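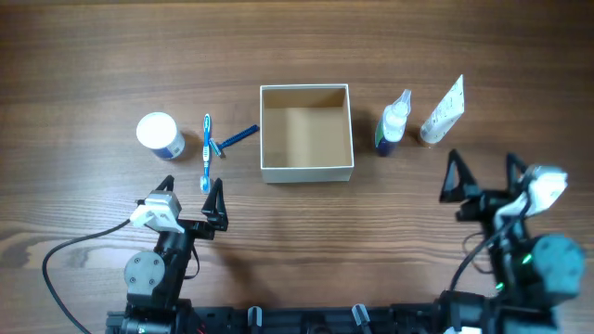
20th November

Tiltik offline forms, sync testing, continued

Picked up from the duplicate problem. Recap so I can find it again: a tablet goes offline, the interviewer finishes a form, the tablet comes back into range and drops out again partway through the upload. Tiltik keeps the form in its queue as unsent. The server already has it. Next sync, we get a second copy with a new row ID and the same answers.

Loaded the 1000 dummy responses from the August batch onto the Vaher tablet and cut the wifi by hand during upload. Got 15 duplicates on the first run. Cleared everything, repeated it with the queue size set down to 7 forms per send, and got 9. Smaller sends help but don't fix it. They also make the full upload noticeably slower, and the field people will complain about that before they complain about duplicates.

All the duplicates share a start timestamp down to the second, so matching on device code plus start time catches them. Wrote a filter for the export that does this and keeps the earlier row. Checked the removed rows by eye against the originals. Same answers in each pair, including the open text.

One catch: if someone edits a queued form after the failed send, the later copy is the good one and the filter would throw it out. Didn't get any of those today but didn't try to provoke them either. Next test.

Skip logic

The Gronthorpe shopping centre questionnaire still has the fault at Q7. Answering "haven't visited" should jump to the postcode page. Online it does. Offline it shows the parking question first, then jumps. Looks like the offline form is reading the previous version of the logic. Republished, deleted the form from the tablet, downloaded it again – now behaves. A refresh alone doesn't do it, you have to delete. Put this in the setup notes in bold.

Also changed the colour of the "required" marker on that form. The pale orange couldn't be read outdoors.

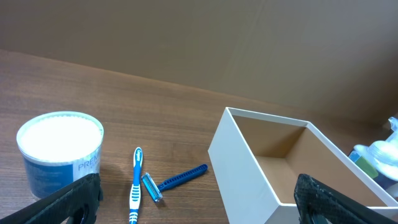 Tub with a white lid and a blue and white label, on the wooden table.

Flaltivero export

The dashboard side takes the CSV without fuss as long as the multi-select answers are split into separate columns. If they come through as one cell with semicolons, Flaltivero treats every combination as its own category and the bar chart is useless. The setting is under Export, then Advanced, and it resets to off every time a form is republished. Lost most of an hour to that.

Dates come across as day/month now. Left the "don't know" answers in as their own category and haven't recoded anything.

To do
– edited form after failed send, both orders
– same cut-off test on the older Vaher tablet, battery permitting
– ask Tiltik support whether the row ID can be set on the device
– re-export Gronthorpe pilot with the filter on and compare totals
– rename the filter script, "final2" is no help to anyone

Tablet is back on charge. Dummy data still on it, so don't sync it to the live project.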